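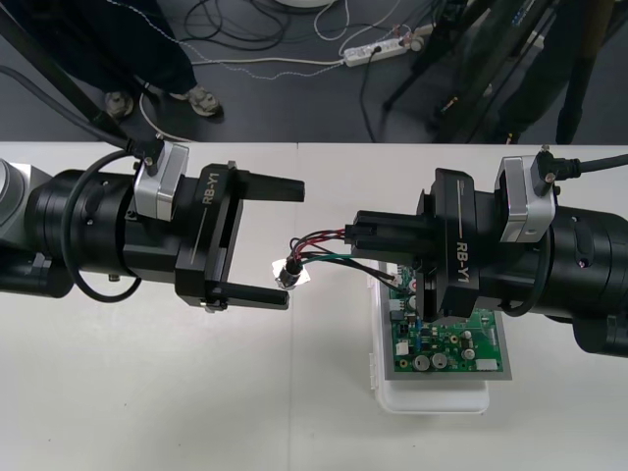

Search notebook Search

March
Entered by Catrin Maddocks

Wiring for the Fetia board, bench side. The board came back from Rhodri with the header resoldered, so the job this morning was to get the small leads sorted before touching the big harness. The board is the green one and it stays on the white table until the whole thing is finished, please don't move it back to the shelf. The lead that matters is the one with red, black and green wires going from the small black connector over to the little black cylinder with the white tape on it. Leave the tape on. Its part number label came off in the drawer and the tape is the only way I can tell it from the spare.

Continuity on that lead, pin to pin, all fine. Red to the pin nearest the corner notch. Green next to it. Black last. The old drawing has green and black swapped and Ieuan has built two leads from that drawing already, so both of those need to be found and checked. One is probably in the Stistham box. I have corrected the drawing in pencil and initialed it, the file copy is still wrong.

Seating the connector: it feels home before it is. Push, stop, look at the gap, push again. If the housing sits crooked, take it out and start over, don't lever it level. Keep the wires out from under the board while doing this. I had one trapped on the first try and only found it when the board rocked.

Resistance across the cylinder's two outer wires with the lead off the board: 381 ohms. Fikri got the same on his meter. Writing it here so we have something to compare against if it starts acting up after assembly.

Then the main harness. I put a pale sheet down first so the round metal connector wouldn't get scratched, and so that dropped bits would show up. All the cables go into the back of that one connector and the order matters more than I expected. Thick black one first, it takes up most of the room and won't bend once it's in. Check the heat shrink is on before going any further, you can't get it over the end afterward.
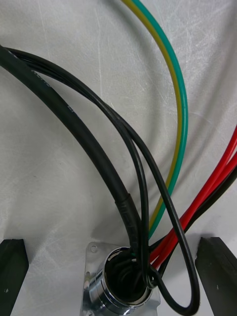
The thin black ones go in after that, and they need slack. Leave a proper loop outside the connector on the longer one. Arwel wants them trimmed to match the thick cable, which would look tidier, but there would be nothing left to work with if a crimp has to be redone. We talked about it and the slack stays for now. Up to 8 cm is fine inside the Hopkin enclosure, more than that and the lid pinches.

Green-and-yellow is the ground. Same as always. It gets its own check at the end with everything else disconnected, and the reading goes on the build sheet, not only in here.

Still don't like the crimp tool. The jaws close slightly off center and it marks the barrel on one side. The pull test has been OK so far but I'd like to borrow the one from Pedadton before we do the next harness. Rhodri is asking.

Short list for whoever picks this up:

- find Ieuan's two leads, check green/black
- fix the file copy of the drawing
- ground check and write it on the sheet
- more thin heat shrink, the black, we are down to offcuts
- label for the cylinder so the tape can come off

Backshell does not go on until the ground reading is done. Last time it went on early and had to come off again, and one of the screws is chewed up from that. Replacement screws are in the top drawer in a bag with no writing on it.

Bench lamp is flickering again, used the other one.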